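Robots doing the filing at work, what happens to our jobs?

Posted in Work and Careers

I'm in records at Kemppainen, a mid-sized freight office. There are 11 of us on the floor and two do mostly paper files. In January management told us a two-armed robot from Lurko will take over putting folders away and fetching them. No one is losing hours, they say, but I'd like to hear from people who have been through it. What did your day look like after?

brarkon_clerk

We've had one at our office for five months. It is slow. I can do a shelf in the time it does a few folders, but it keeps going over lunch.
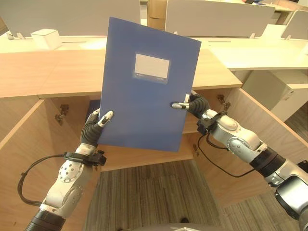
My own job changed more than I expected. I used to be on my feet half the day and now I mostly check the list it makes and fix the wrong ones. Labels matter a lot more. Our blue folders have a little window on the front for the label, and the print at the bottom of it is tiny, so I spent weeks redoing ours in bigger type. We also leave the cupboard doors open while it works, so watch your shins. Ask who gets the calls when it stops, as that ended up being me with no change in pay.

pat_in_records

Get it in writing about the hours. That's all I'd say.

aronen_temp

Not the same thing but at Aronen we had 1,131 files to move and they gave the robot 50 as a trial. The rest we did by hand. My supervisor still wanted a person in the room with it, so it didn't save much labour. Might be better now.

tallgrass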